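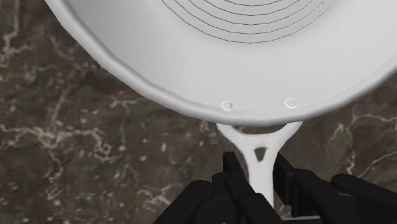

The frying pan exercise, seen from the gripper's end, open day in March.

About Cozma

Cozma is a small company in Cokbridge that teaches robot arms to do kitchen chores. We do most of the teaching in simulation, where a dropped pan costs nothing and the downstairs neighbors stay friendly. There are seven of us, plus a coffee machine we have so far declined to automate.

We started with one program, Prosonon, which builds practice kitchens on a computer. It has been rewritten 3 times, twice on purpose. Zoro came later and handles the part where the arm decides where to put its fingers. A pan handle is a good test of that.
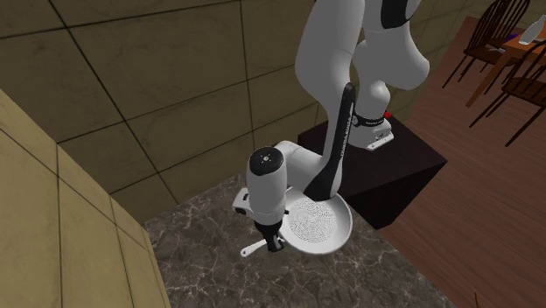 Every spring we open the doors and let people watch. The last open day began at 6 in the evening and ran until we hid the cookies. Visitors sat in front of the big screen, picked a task and told us what we were doing wrong. Children were the toughest critics, followed closely by retired cooks. One lady wanted to know when it would do the washing up – we have added her to the mailing list.
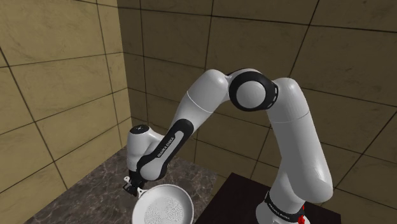 Our demonstrations are short and we don't rehearse them much. We run the same kitchen our engineers use on any working day, and we leave the failed attempts in. The arm in it is a white Franka Emika with black trim, and beside it that white pan looks rather modest. The guest book stands at 1,884 signatures, a few of them legible.

Schools and clubs are welcome by arrangement. Write to the office and tell us how many are coming, and whether anyone is likely to ask for pancakes.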